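ok so I finally switched grocery stores and I have thoughts, thread I guess

For two years I did all my shopping at the Fultwood because it's on my way home. Never questioned it. Same cart with the same bad wheel, same sad cilantro.

Then my rent went up and I started saving receipts in a shoebox like my grandma did. Added them up last Wednesday night. $2,728 since I started the box. For one person!! who eats mostly eggs!!

A good chunk of that was snacks. I'm not going to say how much. There's a cheese cracker situation and I'm dealing with it.

So I tried the Jang market over on Proltside, the one next to the tire place. I'd driven past it a million times and always figured parking would be a nightmare. Parking is fine. I was just being lazy.

Green onions, three bunches for what I was paying for one. Tofu still warm in the tub if you get there before 10. A whole wall of noodles (I stood there so long a lady asked if I needed help picking, and yes, I did).
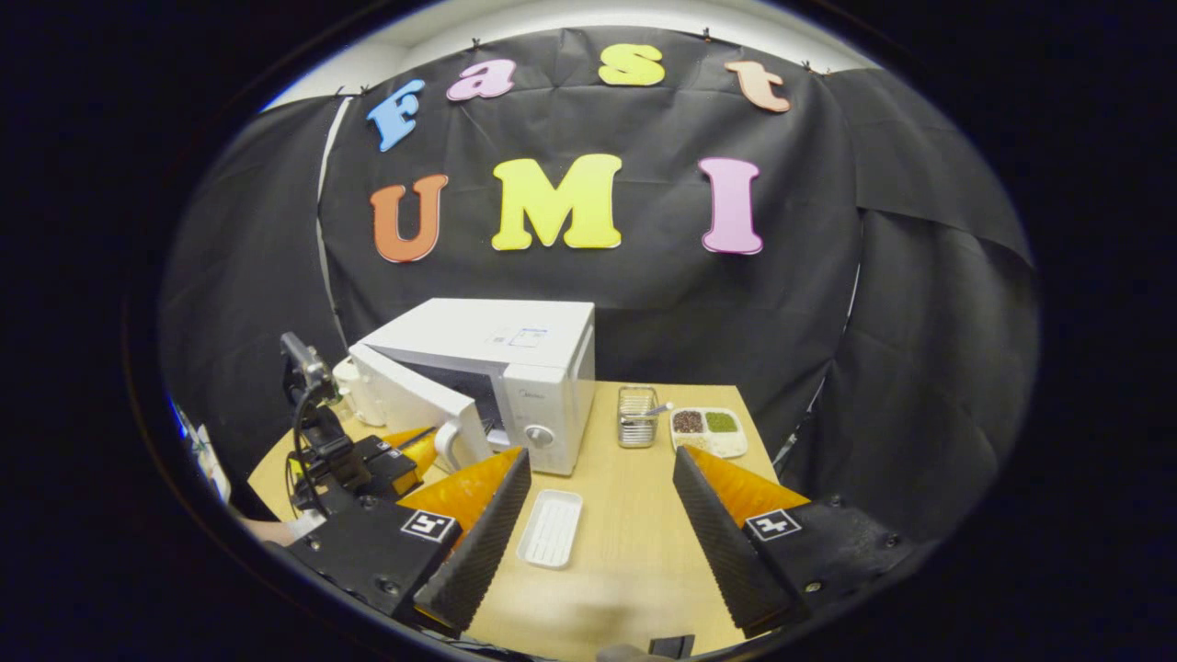
Anyway, the freezer aisle is where I lost my mind a little. Dumplings in the giant bag, scallion pancakes, those red bean buns that take a minute and a damp paper towel. I bought 6 different kinds of dumplings "to compare." The pork and chive ones are winning so far.

Things I still go to Fultwood for: coffee filters, the good sandwich bread, cat litter. That's the list. I can do it in one trip a month and get out without going down the cracker aisle.

People keep asking how I plan meals now and I really don't. I make a big pot of rice on Sunday, chop whatever greens looked nice, and fry an egg on top of it until the rice runs out. Then I make more rice.

Oh and buy the store brand chili crisp, not the fancy one. The fancy jar is half the size and I went through it in four days.

Someone in my replies said I should do a spreadsheet. I did try. I got as far as making the columns different colors and then went to bed. The shoebox stays.

If you go, bring your own bags, they charge for them. And bring cash for the lady selling kimchi by the door, she's only there in the mornings and she sells out. Get the radish one.

will report back on the other dumplings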